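The House That Waters Itself

April 3, 2019

214 shares | 17 comments

Saturnino Garrido's tomato plants have a better internet connection than he does. The signal in his back bedroom drops out every evening, but the old greenhouse at the bottom of the yard, wired up over one very long July, hasn't missed a reading in months.

It began with a single moisture sensor pushed into a pot of basil. Garrido, a retired bus mechanic in the hill town of Vrabec, wanted to know when the soil was getting dry while he was away at his daughter's. Then came a small pump, then a valve, then a second valve (the first one leaked all over his seed trays), and before long he had 17 sensors talking to a little controller board called a Lesard that sits in a lunch box screwed to the door frame.

And it's a joy to watch! The soil in one bed drops below the level he picked, a relay clicks, and water starts creeping down the line. Everything gets logged, so he can scroll back through last summer and see exactly which afternoon the peppers nearly cooked.
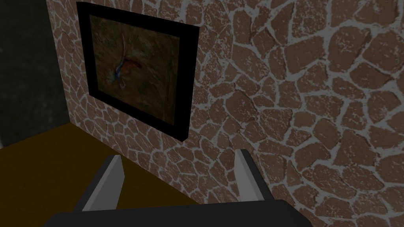 A framed painting on a stone wall.

The software side is where Nhyira Yakubu comes in. She wrote Selleo, the free program Garrido runs, after her own store-bought sprinkler timer lost its settings in a power cut. Her version keeps a copy of every schedule on the board itself, so it picks up where it left off. The first release was 900 lines of code and did one thing. People kept writing in with ideas, and she kept saying yes.

"I love the odd requests," she says. "One man wanted his pond pump to stop whenever his doorbell rang, so he could hear the visitor. It took me 3 evenings and I enjoyed every one of them."

There have been hiccups. Garrido's radio link faded whenever the leaves got thick, and he ended up moving the antenna onto a broom handle. A batch of cheap probes rusted through in weeks, so he now uses the coated Bileck type, which cost more but still look new after a winter outdoors. His whole setup came to less than $200, not counting the broom.

Next on his list is a motor for the roof vents. He has already taken one out of an old bus wiper, and it's sitting on the kitchen table waiting for a bracket.

Share this story | 17 comments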